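This site uses cookies to remember your preferences and measure traffic. By continuing to browse you accept our use of cookies. Manage settings

Print this article | E-mail this article

The Last Laundromat on Sarmiento Street

At six in the morning the lights come on at Novus Wash & Dry and the change machine starts its hum. By a quarter past there are usually people waiting at the door with bags over their shoulders. Some are coming off a night shift at the bakery two blocks down. Others want to be done before school.

Sarmiento Street once had four laundromats in the space of a mile. The one by the bus depot closed first, and the building is now a phone repair shop. The second burned. The third, a narrow place called Hereo, held on until last November, when the lease came up and the rent went from hard to impossible. Its washers went to a dealer out of state. The sign is still up.

That leaves Novus, and it leaves a lot of wash. Most of the buildings in this part of town were put up before apartments came with laundry hookups, and the pipes in many of them won't take a machine even if the landlord allows one. The Dirneo Apartments, the largest building on the street, has 308 units and a basement laundry room that has been locked for two years. A notice on the door says repairs are pending. Tenants have stopped asking when.

Running a laundromat is a business of water, gas and quarters. The owners at Novus say their water bill has gone up faster than anything else, and it's the one bill they can't shop around for. Newer washers use less, but a new front loader costs more than a used car, and the store replaces them one at a time as the old ones fail. A repair that needs a part from overseas can leave a machine dark for a month.

Prices have followed. A regular load that cost $2.25 a few years ago is now $4, and drying is extra. A family of five can spend almost $130 a month, before soap. People plan around it. They wear jeans longer. They wash sheets every other week. They learn which dryers run hot and wait for those, and on weekends there are arguments over who was in line for which.

The busiest time is Sunday afternoon. The quietest is Thursday after lunch, when the attendant mops and the television over the folding tables plays to nobody in particular. Regulars who can get away from work come then. One retired bus driver has had the same spot by the window since the store opened and brings his own chair.

There is a side trade too. Wash and fold, dropped off by the pound and picked up the next day, now makes up a third of what the store takes in. Most of it comes from small businesses: two hair salons, a gym, and a diner that sends over aprons and dish towels. The owners would like more of it because the work can be done at night, when the machines would otherwise sit.

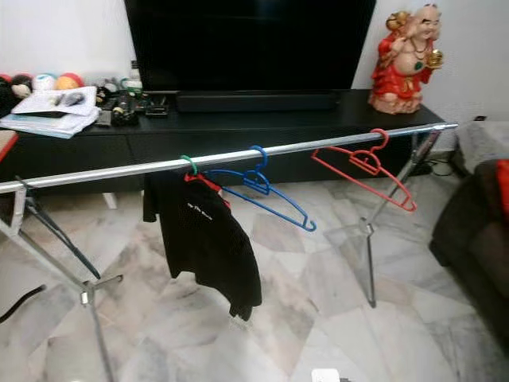

Drying is where customers have cut back the most. A dryer at Novus runs a quarter for five minutes, and a load of towels can take an hour. So people wash at the store and carry the clothes home damp, which is heavy work on foot and worse on stairs. At home they make room. A metal rack goes up in the living room a few steps from the sofa, with a dark shirt or light jacket on a green hanger, and everyone walks around it until the next day. In summer that works fine. In winter, with the windows shut, a whole load puts a good deal of water into the air of a small apartment, and tenants on the north side of the Dirneo talk about paint that peels and closets that smell. A fan helps. So does spreading the load over two days, if there is somewhere to put the half that's waiting.

The hardware store on the corner keeps folding racks by the register from October on. Clothesline and wooden pins sell too, though the Dirneo does not allow lines on its fire escapes.

The city has looked at the problem in a small way. A grant program offers up to $1000 toward replacing an old washer in a coin laundry, and Novus has applied twice. The first time the form was missing a page. The second application is still being reviewed. The store's own lease runs three more years, and the owners say they have not been told what the rent will be after that.

For now the doors close at ten, with last wash at a quarter to nine. A cart with a bad wheel is kept by the entrance for anyone who needs to get a load home. It goes out most evenings and is usually back by morning.

Print this article | E-mail this article

Get our stories in your inbox every week. Sign up for the newsletter. You can unsubscribe at any time.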